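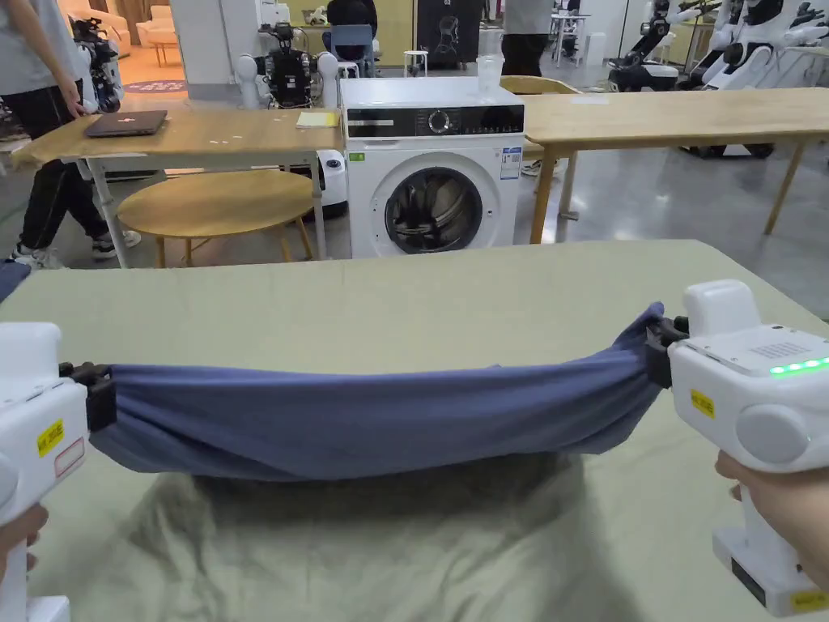 Attachment 1, ticket 519: garment held between the left and right grippers above the green work surface.

Category: Handling Rules > Hand-held Grippers > Closed

Ticket 519
Raised by: Trinidad Espiritu, Billoma site
Assigned to: Pejman Hosseinzadeh, Stesport Support
Opened: October 2, 2022
Priority: Normal

Query
Section 6 of the Menzies handling rules states that a garment must be "supported at both ends" before it is moved. Two of our operators read this differently. One pulls the cloth taut. The other allows the middle to hang. Please confirm which is correct, and whether the attached hold would pass review.

Reply 1 (P. Hosseinzadeh)
Thank you for your query. The rule does not require the cloth to be taut. A slight sag between the jaws is accepted, and the attached hold is acceptable on that point. Wrinkling close to the jaws is not recorded as a fault. Please state the software version in use and whether the indicator lights were green at the start of the task.

Reply 2 (T. Espiritu)
Version 117 on both grippers. Lights green at the start. The operators also ask if a garment may be folded before lifting.

Reply 3 (P. Hosseinzadeh)
Folding before lifting is permitted. The following applies to all sites:
- Close both jaws fully on the cloth before raising it.
- Keep hands on the handles until the garment has been set down.
- If one jaw slips, lower the garment, log the attempt as failed and begin again. Do not correct the grip in mid-air.

Reply 4 (Kaj Kragh, Standards)
The wording of Section 6 will be amended in the December issue to read "gripped at both ends; sag permitted". Sites should work to the new wording from today.

Status: Resolved. Operators at Billoma informed by T. Espiritu.

Stesport Support | Contact the support desk | Back to top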